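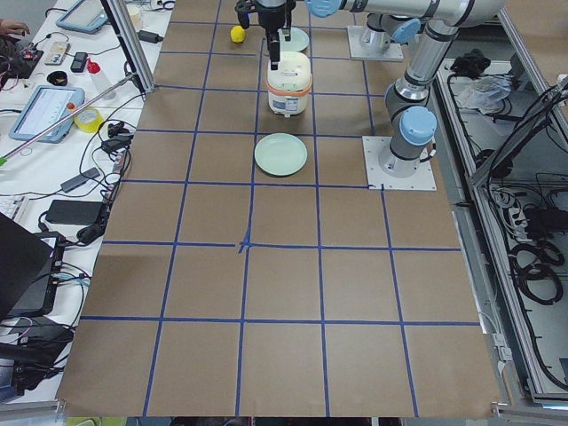 How long should you let bread dough sit in the fridge before you bake it?

Overnight is plenty for most people, and two nights is where I get the flavor I like best. Past that my loaves start coming out flat and a little boozy.

OK, so that's the question I get the most, and I wanted it out of the way first so you can all relax and eat your samples. (Pause here. Let the tray get to the back row.)

Hi, I'm Shona Tautahi. I bake at home, in a regular oven with a door that doesn't close all the way, and I've been doing it long enough to have opinions. Thank you to Harriet Haverford for asking me, and for getting the projector to talk to my laptop.

Tonight is about slow dough. By slow I mean less yeast, colder water and a lot more waiting around. I came to it by accident! I mixed a batch on a Thursday, my sister called with car trouble, and I shoved the bowl in the fridge and drove to get her. I baked it the next evening expecting a brick, and it was the best loaf I'd made all year. The crust had those little blisters on it and the inside smelled a bit like yogurt.

(Ask: who's forgotten a dough? Show of hands. Tell the one about the trunk of the car only if they seem awake.)

So what's going on in there. Yeast slows way down when it's cold, but it doesn't stop, and the flour keeps changing the whole time. Starch turns into sugar, which gives you a darker crust. The gluten sorts itself out too, so you can skip most of the kneading. I'm not a scientist, and Corey Fairweather is sitting right there and used to teach chemistry, so if I get this wrong he'll tell me at the break.

My basic routine. I mix flour, water, salt and a tiny pinch of yeast until there's no dry stuff left. It looks terrible at this point, all shaggy, leave it alone. I wait 30 minutes, then wet my hand and fold the dough over itself from each side. Another 30 minutes, fold again. Lid on, into the fridge, go to bed.

Next day I shape it cold. Cold dough is so much easier to handle than warm dough, it doesn't stick to everything you own. Then it sits on the counter under a towel while the oven heats. I bake in a heavy pot with the lid on for 20 minutes, lid off until it's the color I want. I go darker than most people. My husband says burnt. We've agreed to disagree.

(Pass the two heels around now, the pale one and the dark one. Don't say which is which until they've tasted.)

Stuff that went wrong for me, quickly:

Fridge too warm. Mine was running high for a whole summer and everything overproofed. Get a cheap thermometer and put it on the shelf where the bowl goes.

Bowl too small. The lid popped off in the night and the dough got into the cheese drawer. I was finding bits of it for days.

Too much flour when shaping. You get a dry seam running through the middle of the loaf. A light dusting is fine, and use a scraper.

Cutting it hot. I still do this. The middle goes gummy and I eat it anyway with a lot of butter.

Rye. If you're swapping in rye, start with a small amount. Žofie Pešek gave me her family's rye recipe, and it needs its own talk, so I've asked if she'll come in June and do it properly. She hasn't said no!

One more thing about schedules, and then questions. I hear people say they don't have time for bread. The hands-on part of this is shorter than making pancakes. If you get home late, leave it in the fridge another night. If you've only got an hour on Saturday, that's your baking hour. Move it around until it fits your week.

(If there's time: the pizza version. Same dough, split in half, bit of olive oil. If not, it's on the handout.)

Handouts are by the coffee urn. The recipe's on the front, and the back is blank for notes. Anybody who wants some of my starter, bring me a clean jar after questions and I'll fill it up.

Questions. Start with Mereana, she's had her hand up since the cheese drawer.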